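Evaluation of the Vonomico Gripper Kit for Computer Disassembly and Refitting
Student project report, Tudose Laboratory
Friday, December 11, 2020

1. Purpose
The project assessed whether the Vonomico kit, a two-finger gripper with a wrist camera, is suitable for teaching work on used desktop computers. The kit was on loan from July.

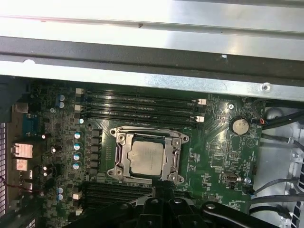

Figure 1. Wrist camera view of the gripper over the motherboard, processor in its socket.

2. Method
Each of the 30 trials covered one processor or memory module. Parts were placed in a printed fixture so that every trial began from a known position. 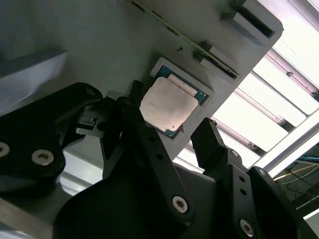 Senthil Poduval remarked at the interim review that the supplied fingertips were too broad for small parts, and asked that the narrower Gadari set be priced as well.

3. Results
The trials were divided equally between the two part types. Of the 30, 17 were completed without help.

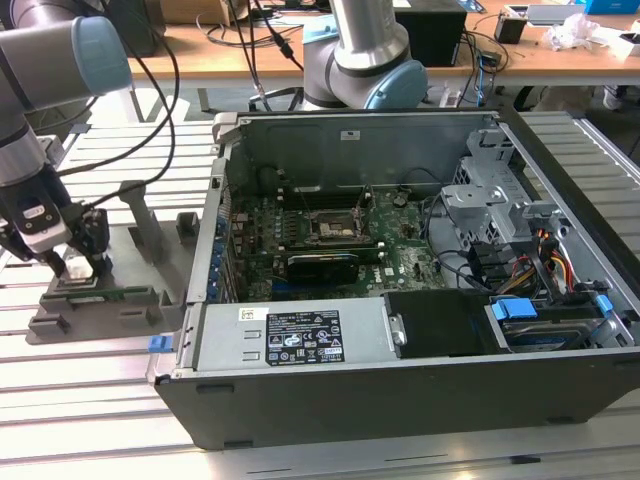

Most of the remaining trials were stopped by the operator during the final approach to the socket. The handbook gives little guidance on setting the closing force.

4. Recommendation
Purchase is recommended, subject to a revised handbook and a service contract. 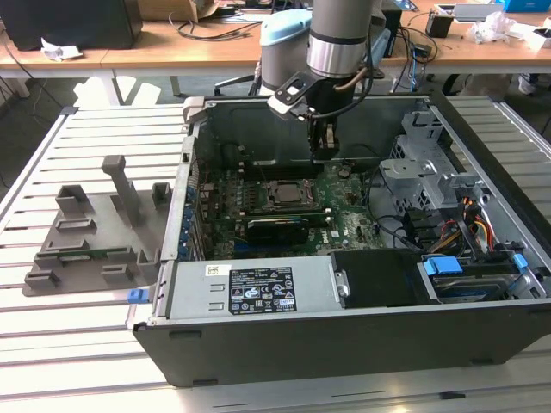

In a written reply, Grasau agreed to the service contract but asked that the memory trials be repeated before any order is placed.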